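3.2 Study site and surface water

The second site, Skestthorpe, is a public square bounded on one long side by a broad flight of concrete steps. It was chosen for the simplicity of its drainage. The steps shed water towards the square along their whole length, and runoff from the flight is collected in a single linear channel at the base before it can spread across the paving. The Brennan site, described in Section 3.1, relies on point gullies and serves as the comparison.

Levels were taken along the channel and on the adjoining paving in July, using the method set out by Prokopenko for the first site. Readings were made at 94 stations. Two were discarded because the staff had been placed on a joint. The remaining values were reduced to a common datum and entered in the Odex drainage model, with each paving slab treated as a plane.

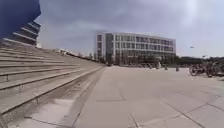

Figure 5. Skestthorpe, looking along the foot of the steps. The grooved channel separates the lowest step from the paved square.

The channel follows the base of the lowest step (Figure 5), so that the treads and the square can be treated as separate catchments. The square is surfaced with large square slabs in light grey. Joints were modelled as closed, which overstates runoff slightly in light rain and has little effect in heavy rain. The metal posts set into the steps were left out of the model, as their footprint is small compared with the area of the treads.

The catchment of the steps was taken as 774 square metres in plan. Risers were not added to this figure. Wind-driven rain on the risers may therefore increase the flow reaching the channel above the modelled value, and a correction for this is considered in Section 5. Rainfall input was taken from the Emisard gauge record, with gaps left unfilled.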